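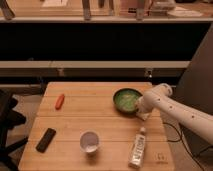
HALTHOLM, January — The Office of Household Settlements at Sturkwood hereby records the contents of the table of the late Mr. Stamatopoulos, as requested by his heirs.

The articles are as follows: one green bowl; one white cup; one remote control, black; one bottle, lying on its side; and one small orange-red object, which Mr. Chaiwat Rattanakul entered as a carrot and Mr. Tetsuya Sugiyama entered as a marker. The disagreement lasted 3 hours and is preserved under Item 825.

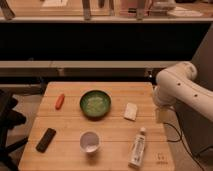

Mr. Sugiyama further observed that the deceased had taken his supper at this table every evening, and that the cup should go to the daughter. Mr. Rattanakul concurred. The bowl was assigned to the nephew in Prurno, who had asked for nothing else.

The remote control remains unclaimed — the heirs have each written, separately and politely, to decline it.

Last updated: January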